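Basville compares finger pads for hand-held grippers

10 June 2025

Basville has begun a side-by-side trial of finger pads for its hand-held gripper, the tool it uses to record household tasks for later playback on robot arms. The trial is being run with Cukside, which supplies the pads, and covers two designs: a flat pad and a ridged one.

Each pad set is used for 3,000 recorded grasps in furnished homes. Operators pick up light, irregular items from small tables and other everyday surfaces, and each grasp is logged as held, slipped or missed. Pads are weighed before and after every 2,000 grasps to measure wear.
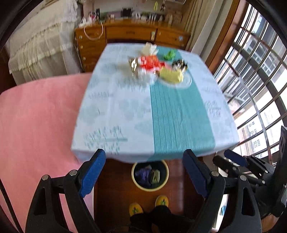 Ridged blue pads on the hand-held gripper, with crumpled items and a clear glass plate on the table beyond.

Neville Entwistle, who leads hardware testing at Basville, said crumpled objects are the harder case for both designs. "A box gives you two flat faces. A ball of paper gives you a few contact points, and they move when you close the fingers," he said.

Early results cover 12 sessions. The ridged pad slipped less often on crumpled items, while the flat pad released small objects more cleanly. Roughly 53 percent of the missed grasps were traced to the approach angle and were left out of the pad comparison.

The team is also checking motion blur in the wrist camera footage. Nigel Mellor of Cukside said a shorter exposure setting will be tried in the next block of sessions - the pads themselves will not change.

A second comparison, using the Ernier controller on a fixed arm, is planned for December at the Rowbotham site.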